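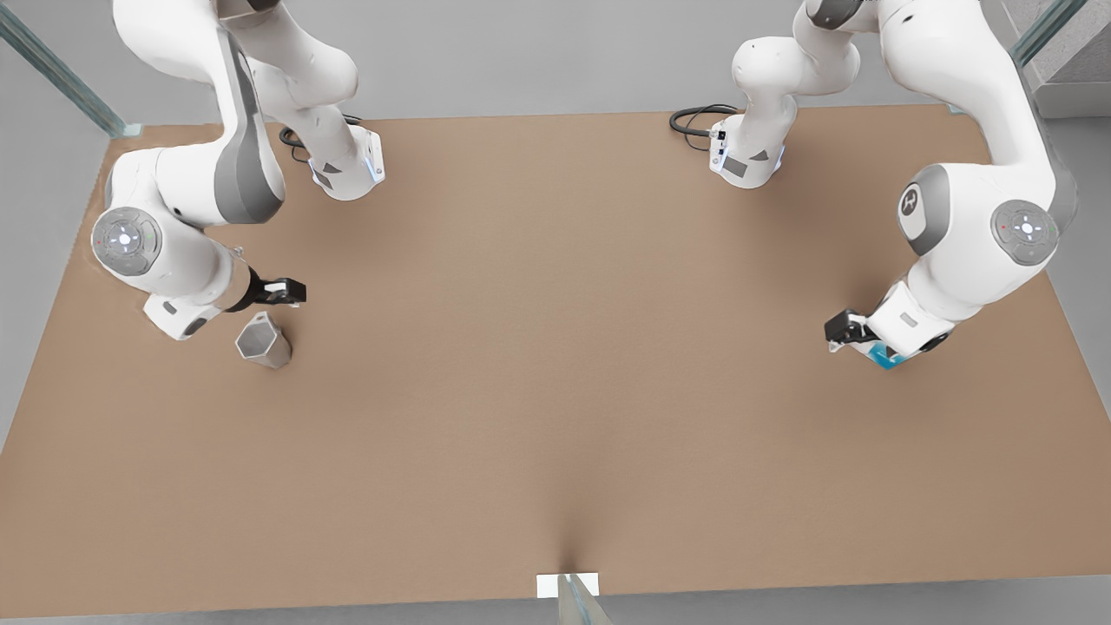 Two-armed tabletop cell in simulation, with an open-topped hexagonal container and a small blue object held in one gripper.

Search this reference
Enter a term
Go

Household manipulation (robotics)

Print this article | E-mail this article

Household manipulation is the branch of robotics concerned with picking up, moving and putting away everyday objects. The same methods are applied to light shop-floor work such as kitting and bin filling. The usual test bench is a pair of fixed arms facing a shared table, each ending in a parallel gripper.

Training in simulation

Much of the early training is done in simulation, where an attempt costs little and breakages cost nothing. The Goddale task set, compiled by Morven Aitken, grades chores at 3 levels: single-arm placing, handover between arms, and work on soft or jointed items. Its placing task asks for a small object to be put into an open container. A policy is given 3,000 simulated attempts before transfer to hardware.

State of the art

Rigid objects of known shape are handled dependably on a clear table. Of the four systems entered for the Goddale set, Tosh and Hestach completed the first level on hardware; Onel completed it in simulation only. None has passed the third level, which includes folding a towel and closing a zipped bag. Glossy surfaces remain a common source of error in depth sensing. Speed is also well below that of a person, and unattended use in the home is not yet practical.

See also: Bin picking; Grasp planning; Handover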